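4.2 Collecting two-arm demonstrations from the wrist views

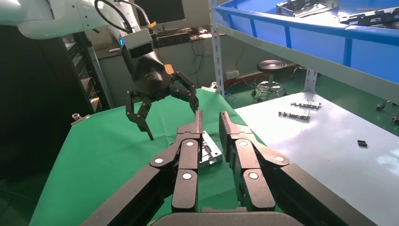 Figure 3. View from one wrist camera with the gripper open at a machined aluminium block. The second arm is at upper left, over the green cloth.

The demonstrations used to train the policy were recorded at the Hindport laboratory in January. Each one covers a single handling task in which both arms take part: one arm picks up a metal part, brings it to a shared region over the table, and passes it to the other arm, which sets it down at a goal position. The operator drives both arms at once through a pair of hand controllers. We kept the task simple on purpose. Our interest is in how much of the hand-over can be learned from the wrist cameras alone, and a longer task would have made failures harder to trace.

We recorded 197 demonstrations. Of these, 40 were held back for testing and never used in training, nor in choosing the training settings. The same operator, Tomás Heffernan, recorded the whole set. This removes differences in style between operators, but it also means that the policy may have picked up habits of his that another person would not share. We return to this point in Section 6.

Each arm carries a camera at the wrist, fixed so that its own fingertips stay in view through the full range of opening. Figure 3 shows why we wanted this. The gap between the tips and the part behind it can be read from the same image, so the policy does not need to combine a distant view of the part with a separate estimate of where the hand is. The cost is also plain from the figure. The fingers take up much of the lower half of the image, and the left finger hides part of the block. As the hand closes in on a part, the hidden share grows, and over the last stretch of a grasp the camera may show very little of the surface that the tips are about to touch.

The other arm's camera makes up for some of this. In many of the recordings each wrist camera can see the opposite gripper for part of the time, as it does here, and the policy is given both images at every step. We did not tell it which image to rely on at which stage. No labels for the parts were supplied either.

The parts themselves are bare metal: blocks and brackets with holes and cut-outs, chosen from the Drukisby parts set. Bare metal is a poor match for depth sensing. Reflections move as the wrist moves, and edges that are clear from one angle vanish from another. Early trials with depth images gave large gaps along the machined faces, so we dropped depth from the inputs and used colour images only. The green cloth on the working area serves two ends. It cuts down glare beneath the part, and it gives a little under the fingertips if the hand comes down too far. The pale table top next to it stays uncovered and reflects the overhead light. We left it this way, and parts that were not in use during a demonstration were allowed to lie on it within view.

That last choice needs a word. It would have been easy to clear the surroundings before every recording, and a policy trained on cleared scenes would probably have reached a higher score on our own test set. In the workshops we have in mind, though, spare parts, bins and cables are never far from the work. We moved the loose parts between demonstrations and did not try to follow a fixed pattern. The shelving and the benches at the back of the room stayed where they were throughout, so the policy has not been tested against a change of room.

Recordings were cut at both ends to remove idle time. We did not remove hesitations within a demonstration, nor second attempts at a grasp, provided that the part was delivered in the end. Our reasoning was that a policy which has seen a missed grasp corrected has some chance of correcting one of its own. Demonstrations in which a part was dropped outside the cloth were thrown away at the time of recording and are not counted in the total given above.

Training followed the method of Section 3 without changes, except that the image encoder was shared between the two wrists. With separate encoders the training loss fell faster, but the gain did not carry over to the held-back demonstrations. A shared encoder also makes some sense on physical grounds: the cameras and hands are of the same type on both sides, and a part looks much the same from either. As a baseline we used the Pekum controller, which plans the hand-over from a fixed overhead view and uses the wrist images only for the last correction before the fingers close.

We then ran 102 trials on the real arms with the wrist-only policy. Starting positions of the part were drawn at random within the cloth, and the operator stood by but did not step in unless an arm was about to strike the table. A trial was stopped if the policy made up to 2 failed grasps in a row without moving the hand to a new approach – a rule we set before the first trial and kept to. Results are given in Section 5, split by the stage at which a trial ended.

One limit should be stated before those results are read. The score depends on judging whether a part was passed cleanly, and we made that judgement by eye from the recorded video. We followed the written rules of Ní Mhurchú for this, but borderline cases remain, mostly where the part turned in the receiving hand before it was set down. These were marked as failures.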